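Brush-handling robot trial halted at Torkport after grip fault

27 Feb 2026

A much-promoted trial of a robot arm meant to lift and rehang calligraphy brushes has been put on hold at the Torkport craft centre, after the arm failed to let go when staff pressed the stop button.

Flodix, the company behind the system, calls it a "release delay". An incident note written by studio manager Debora Amato is blunter. It says the gripper stayed shut on a brush handle for eight seconds after the stop was pressed, while she had a hand on the rack trying to steady it. She wasn't hurt. The brush handle cracked.

It is the second hold-up since the trial began. In the first, the arm lost its position and had to be shut down at the wall. 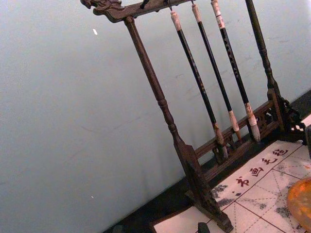 Has the cause of the fault been found?

Flodix says a software update changed how the gripper responds to a stop signal, and that the old setting has been restored. It hasn't released the logs, and no one outside the company has checked the claim.

The company has leaned hard on its numbers. Its brochure cites 3,040 clean lifts in its own workshop, all of them done with nobody standing nearby. The Torkport trial had reached 210 when it was stopped, with students coming and going.

"A stop button that stops most of the machine is not much of a stop button," said Annunziata Sanna, a machine safety adviser at Resstead who was asked to read the note. She said the restored setting should be tested with the gripper loaded, and by someone other than the people who sell it.

Flodix project lead Iulian Furtună said the arm runs at low force and was "never capable of a serious injury". Asked what force it was applying when the handle cracked, he said the figure was still being reviewed.

The centre has paid for the trial through to May. Amato said she would like that honoured, but wouldn't have learners at the same bench until she had seen a written test result. Flodix has not given a date for one. 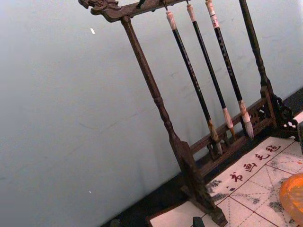

Calligraphy brushes on their carved rack, with a gridded felt mat beneath.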